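Sirkwood gripper comparison, README

G'day, and thanks for downloading this. I'm Parviz Ahmadpour, and Sirkwood is the little set of recordings I put together while trying to decide which hand-held gripper we should standardise on. It started as a folder on my laptop with a rude name, then people kept asking for it, so now it has a README.

What's in it

There are 616 episodes, split across two grippers. The Poltar is the older design with the stiff fingers, and the Trunulach is the newer one with the soft pads (I'll admit up front it was my favourite before I'd logged a single episode, so read my opinions with that in mind). Each episode folder has the gripper video, the overhead video, the tracked poses and a short text note. The notes are mine and the spelling gets worse towards the end of the day.

The fisheye on the gripper is the bit I fussed over most. I wanted the fingertips and plenty of the room in view together, even if that meant straight edges coming out as bananas.
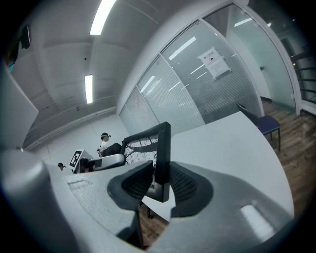
I tried a narrower lens in February and went back after two days. Pose tracking kept dropping out whenever I brought the gripper in close to a plain surface, and I got sick of binning takes. With the wide lens there's nearly always a corner or a light somewhere for the tracker to hang on to. The price is fewer pixels on whatever you're picking up, so if your policy needs to read fine print, this set will disappoint you.

Please undistort before you compare anything across lenses! The calibration files are in calib, one per gripper. Don't swap them. I did, and lost a whole arvo to it.

Two hands

The bimanual episodes were recorded with both hands on matching grippers, and the markers give you the pose of each one in the overhead view. Start every bimanual take by bringing the fingertips close together and holding still for five seconds. That's the stretch the alignment script looks for, and if it can't find it the script sulks and writes an empty file. 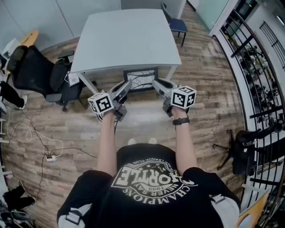
Left and right are always the operator's left and right, never the viewer's. I know some other sets do it the other way round. If your replay comes out mirrored, check that first, then check the sign on the yaw column.

Marker tracking is solid while the cube faces are turned up and gets flaky once you roll your wrists past vertical. The lost column is 1 for any sample where I've filled the pose in by interpolation. I'd drop those for training and keep them for plotting, but suit yourself.

What I reckon so far

The Trunulach pads are more forgiving on round things and they don't ping small parts across the room. The Poltar closes more crisply, and its width reading is cleaner by a fair margin. For long sessions I'd still grab the Poltar, purely for the trigger, which my hand likes better. Đỗ, the controller we used for replay on the arm, was happy with both once I'd capped the closing speed, although it lags by roughly 5 samples and I haven't corrected for that in the files.

Known problems

A few early notes say "left" where I meant "both".
The overhead clock drifts on long takes, so use the aligned timestamps and ignore the raw ones.
Gripper width isn't calibrated to zero on the Poltar. Subtract the minimum for each episode.

Last updated 19 Mar 2021. If you find something broken, send me the episode number and I'll have a squiz.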